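October 1, 2025

Long day at Kutance, and my tea has gone cold while I sat here thinking about it. 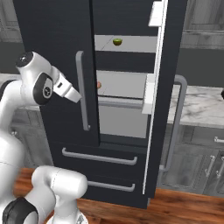
I used to spend my afternoons restocking and wiping shelves, and now I mostly watch an arm learn refrigerator doors on a screen — 300 tries before lunch, and I caught myself rooting for it like a nephew at a ball game! Ashraf Shawky has moved over from the prep line too, and he misses the chatter back there. So do I, a little. My wrists are happier, though, and I like being asked what I know about kitchens after all these years.

They say the Ullemine kitchen changes over next. I promised the girls there I'd come by and talk it through with them, and bring the lemon cake.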